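Ticket 531: Monatsmeldung Erstanträge, Summe im Bericht weicht von Quelldatei ab
Status: geschlossen
Komponente: Grulier, Import Arbeitsmarktdaten
Priorität: 2
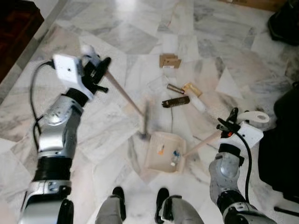

Parvathi Devadiga: Die Abweichung betrifft nur die saisonbereinigte Reihe. Die Ursprungswerte stimmen in allen Bezirken mit der Quelldatei überein. Bitte nicht neu importieren, solange der Lauf für Mai noch gesperrt ist, sonst gehen die Prüfprotokolle verloren.

Fehlerbild
Nach dem Import der Monatsdatei zeigt der Bericht »Erstanträge auf Arbeitslosengeld« in der Gesamtzeile einen Wert, der um 531 Anträge unter der Summe der Bezirke liegt. Die Einzelzeilen sind vollständig vorhanden. Der Import meldet keinen Fehler, im Protokoll steht Rückgabewert 0.

Umgebung
Grulier, Mandant Nosden, Produktivsystem. Auf dem Testsystem mit derselben Datei nicht reproduzierbar.

Verlauf

08:40, Ludger Stöcker
Quelldatei gegen Importtabelle verglichen. Satzanzahl identisch, keine Dubletten, keine leeren Schlüsselfelder. Zeichensatz korrekt. Import als Ursache ausgeschlossen.

09:15, Ludger Stöcker
Aggregation manuell nachgerechnet. Die Differenz entspricht genau dem bereinigten Wert des Bezirks 13. Dieser Bezirk wird in der Einzelansicht ausgegeben, in die Gesamtzeile aber nicht übernommen.

09:50, Parvathi Devadiga
Bezirk 13 wurde im Zuge der Gebietsreform aus zwei Altbezirken gebildet. In der Zuordnungstabelle steht er mit Gültigkeitsbeginn Mai, die Saisonfaktoren sind jedoch noch unter den alten Schlüsseln abgelegt. Die Einzelansicht greift ersatzweise auf die alten Schlüssel zurück, die Summenbildung kennt diesen Rückgriff nicht. Auf dem Testsystem ist der Stand der Zuordnungstabelle älter, daher dort kein Fehler.

10:30, Ludger Stöcker
Bestätigt. Betroffen sind 3 Berichte: Erstanträge gesamt, Erstanträge nach Branche, gleitender Durchschnitt. Die Bestandszahlen der Leistungsbezieher laufen über einen eigenen Rechenweg und sind korrekt. Fachbereich informiert, Veröffentlichung der bereinigten Reihe angehalten.

11:20, Parvathi Devadiga
Die Saisonfaktoren für den neuen Bezirk liegen bei Naro und sind freigegeben. Datei angefordert und nach Eingang in das Importverzeichnis gestellt. Bitte beim Einspielen das Kennzeichen »Faktoren ersetzen« nicht setzen, sonst werden auch die Reihen der Vorjahre neu berechnet.

13:05, Ludger Stöcker
Faktoren ergänzt, Sperre für Mai aufgehoben, Aggregation neu gestartet. Der Import selbst wurde nicht wiederholt. Differenz in der Gesamtzeile jetzt null. Vorjahreswerte vor und nach dem Lauf verglichen, keine Änderung.

Lösung
Saisonfaktoren für Bezirk 13 unter dem neuen Schlüssel nachgetragen. Die drei betroffenen Berichte wurden neu erzeugt, Zwischenspeicher geleert.

Offen
Die Summenbildung sollte bei fehlendem Faktor abbrechen oder wenigstens eine Warnung schreiben. Änderungsanforderung ist erfasst und liegt bei Rao. Abgleich der Zuordnungstabelle zwischen Test und Produktion wird in einem gesonderten Ticket geführt.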